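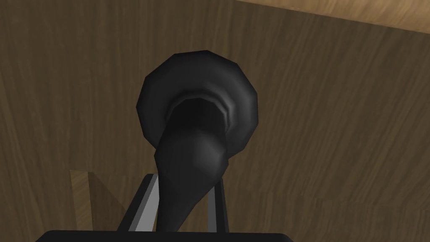 Satine wrote on October 27, 2025:

Which finish should I put on a bare wooden door inside the house? I bought two doors from a closed hotel and removed the old varnish with a scraper and sandpaper. One is for the bedroom and one is for the kitchen, where there is steam every day. I want to keep the color of the wood as it is now, or nearly. In the shop they recommended me Fondwood oil, but the can says to wait 300 hours before washing the surface, and I would like to hang both doors before December. Is oil enough for the kitchen, or must I take a varnish? I have never finished a door before, only shelves.

3 replies

Enine

I would take water-based varnish for the kitchen and oil for the bedroom, if you can accept that the two doors will not look exactly the same. Oil makes most wood warmer and a little darker. Water-based varnish changes the color less, and in the satin version it does not shine much.

For the varnish, lay the door flat on two supports. Sand with 180 paper along the grain, remove the dust with a damp cloth and let it dry. The first coat will raise the fibers and the surface will feel rough. This is normal. Sand it very lightly with 240 and give two more coats. If the door has panels, begin with the panels and the grooves, then do the horizontal parts, and finish with the long vertical parts. Brush out the corners of the grooves well, there the varnish likes to collect and make drops. 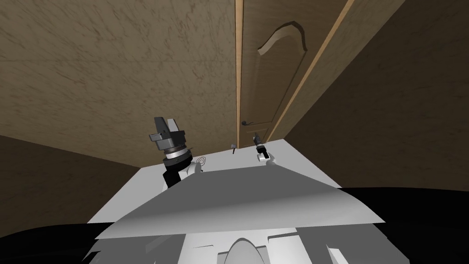 Interior door in a warm tan finish, with an arched upper panel

Please do not forget the top and bottom edges. With steam in the room, an unfinished edge takes in moisture and the door can swell until it does not close anymore. I learned this with my own bathroom door — I had to take it down again in the first winter.

Remove the handle and the lock before you start. Masking tape around them is never as clean.

Sampaio

oil is fine everywhere, I did all my doors with it and no problem. just wipe off the extra after 15 minutes

Satine

Thank you both. I tested the oil on the underside of one door and it became more yellow than I wished, so I will use the varnish for both. One more thing, can I put varnish over this small oiled spot?

Enine

Let it dry for some weeks if you have the time, or sand the spot back to bare wood. On the underside I would simply sand it. Put the oily cloths in water or spread them flat outdoors to dry, never in a pile — they can catch fire by themselves.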